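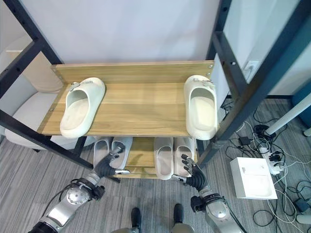 Two-tier shoe rack with off-white slippers on both shelves.

Sep 8, 2023

Titent puts its hallway shoe rack on general sale

Hello from all of us at Titent! I'm Fuad Gidey, I run the design side of things (and a fair bit of the packing side too), and I've got some news I've been itching to share since June. Our two-tier shoe rack, the Tufa, goes on general sale today.

If you've been following us for a while you'll know the Tufa started as a small run of 334 racks, sold to people on our mailing list. Those all found homes, the emails came in, and I read every one of them over far too many cups of tea. Plenty of you wanted it for the front door, a few of you wanted it for the bedroom, and one lady in a very narrow terrace wanted it for the bathroom, slippers only. Good for her! We've now made 1,000 more.

So what is it? Two light oak-toned wooden shelves on black metal uprights, and that's pretty much the lot. The top shelf has a raised board along the back, so you can push your shoes in heel first and they stop where they should. I'm very fond of that board. We had a long argument in the workshop about leaving it off to save a bit of money, and I'm glad to say I won. The small silver screws at the corners are on show too, and I like them that way – you can see where everything joins, and you can get a screwdriver to it if it ever needs a nip up.

I should say a word about the slippers, as people have already been asking. They're chunky off-white slides with a thick sole and a little grey clip near the heel, and no, we don't sell them, sorry. I just think pale slippers look lovely against the wood. Pairs go side by side on the bottom shelf at my house, and the top one is for whatever I'm going to put on next, usually kicked off a good distance from each other.

Putting the rack together takes me 20 minutes with the radio on. You might be quicker. The instructions have been redrawn after the first batch, with bigger pictures and the left and right uprights properly labelled this time (thank you to everyone who wrote in about page 2, we heard you). It stands happily on carpet or on a hard floor, and a wipe with a damp cloth is all the shelves want.

You can order the Tufa from our website from this morning, or go and have a poke at one in person at the Skirport homeware shop, where it's on the ground floor next to the coat stands. Deliveries are being handled by Sistix, who'll text you a time slot once your rack is on the van.

Press enquiries, sample requests and questions about shelves in general can come straight to me, Fuad Gidey, through the contact page on the Titent website. I answer most things the same day, except when I'm in the workshop with the sander going.

Ends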